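Database support person wanted (part-time to start, remote is fine)

Posted Jan 13, 2018

Hi! I run a little software shop called Trisulus, and I need another pair of hands. We make Conow, a tool that moves data between databases and spreadsheets on a schedule, so that people in offices can stop copying and pasting every morning. I wrote most of it myself, I answer most of the support mail myself, and I'm falling behind on both.

Right now we have 276 customers. Most of them set Conow up once and then leave it alone for ages, and when they do write in, it's usually because something around it changed: a server got moved, a password expired, somebody updated Excel to the 64-bit version and now the old 32-bit driver is nowhere to be found. If you've ever spent an afternoon on that last one, keep reading, I'd love to hear from you.
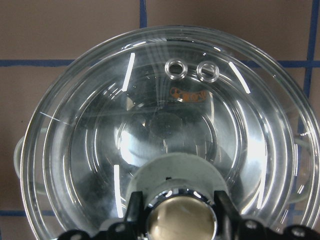

Do I need to be a programmer?

You need to be able to read SQL and fix a broken query, and it helps a lot if you can write a small script in whatever language you like. Building features is my job, at least for now.

What you'd be doing, mostly, is reading logs. A customer sends in a log file and a sentence like "it stopped working," and you figure out whether it's the connection string, a permissions thing, a date column full of text, or a real bug in Conow (it happens, more than I'd like). Then you write back in plain words. I care about that part a great deal. A lot of our customers are bookkeepers and warehouse managers, and they don't know what a DSN is and shouldn't have to.

You'd also help me with the manual. It has 92 pages and the screenshots in a good chunk of them are two versions old.

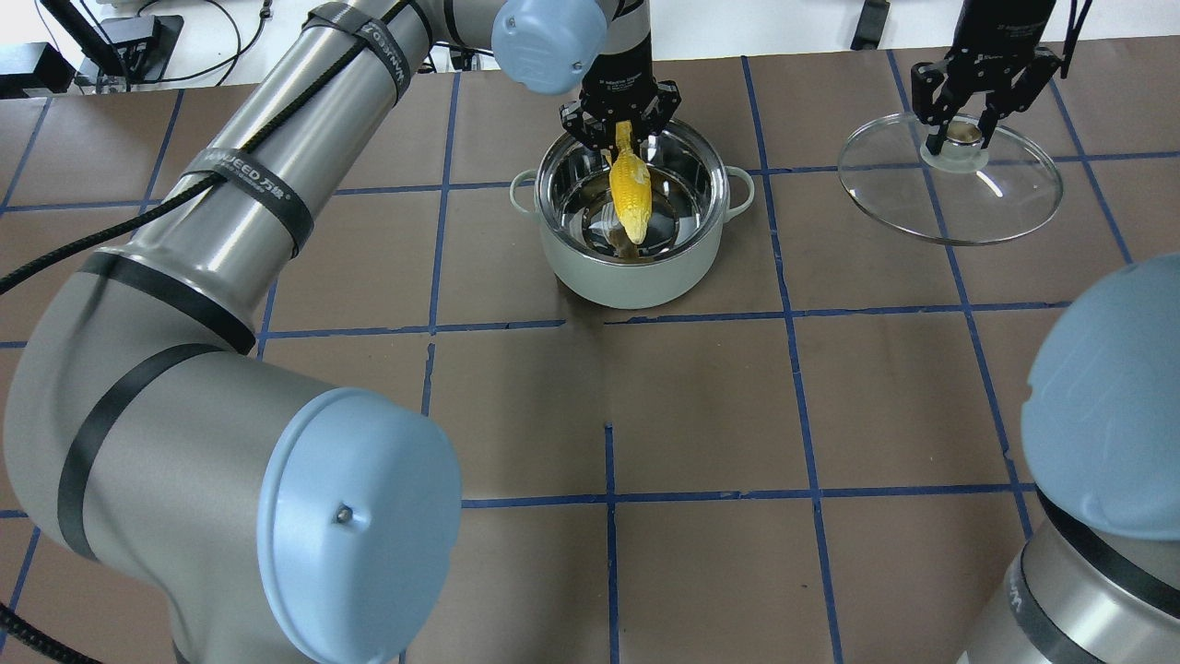

Some of those pages need to go entirely. There's a whole section on importing from a desktop format I haven't seen in a support ticket in years, and the section on time zones, which people ask for constantly, is one paragraph long. So you'd get a pretty free hand there. Move things around, cut things, tell me when my explanation makes no sense.

The first big project is moving our customers over to Trurnetti, the new scheduling engine inside Conow. It goes live in April. The old engine saved its jobs in one flat file, the new one keeps them in a proper SQLite database, and the conversion works great until it meets a job name with a quote mark in it. I want you on board before then so you can break things with me on the test machines first.

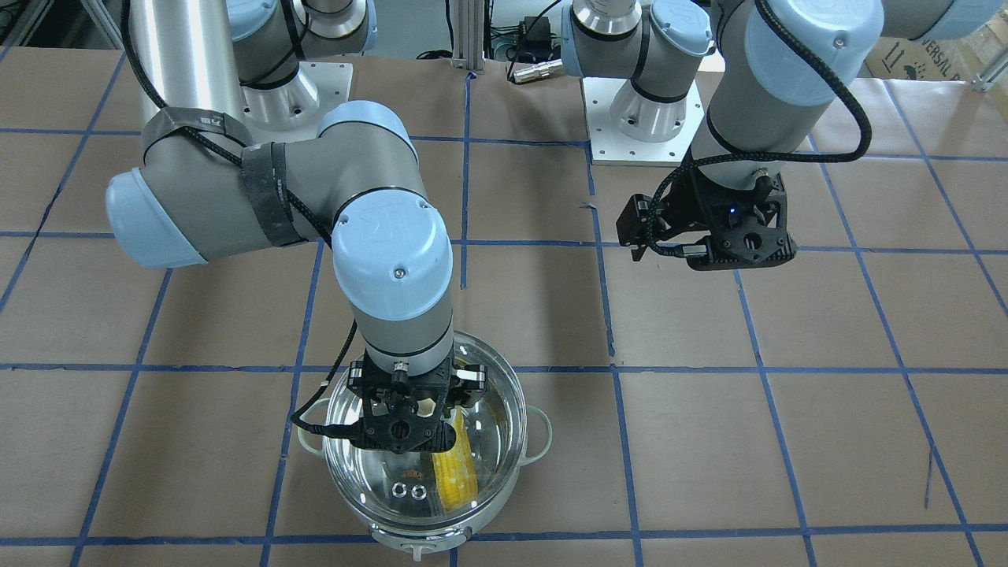
Experience with PostgreSQL and SQL Server matters most to me, with MySQL close behind. Oracle is a nice extra, and we only have one customer who uses it (Van Rooij, a lovely bunch, very patient). You should also be comfortable looking at somebody else's table layout without any documents to go with it. I like to sketch tables on paper first, ruled off in squares like the blue tape grid on that brown tabletop, one cell per field, and I'll probably make you do it too at least once. Bring your own pencil!

The practical stuff: 6 hours a day, 3 days a week to begin with, and you can pick the days. I'd like to grow it to full time if we get along and the support load keeps going the way it's going. You can work from home, but please be in a time zone where some of your morning overlaps with US Eastern. Pay depends on experience, and I'll tell you the number in my first reply so you don't waste your time.
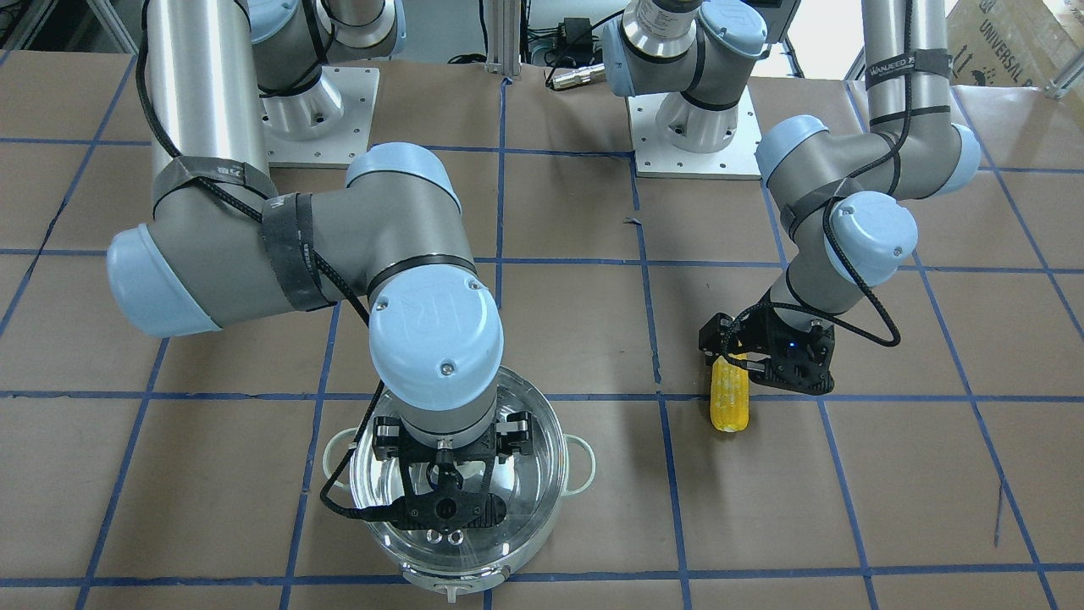
Two robot arms at a work table with a blue tape grid.

To apply, send me an email through the contact form on the Trisulus site with "Support job" in the subject line. Skip the cover letter. Tell me about the most annoying database problem you ever tracked down and how you found it, and attach a resume if you have one handy. I read everything myself and I'll write back either way, though it may take me a week or so if the inbox is full.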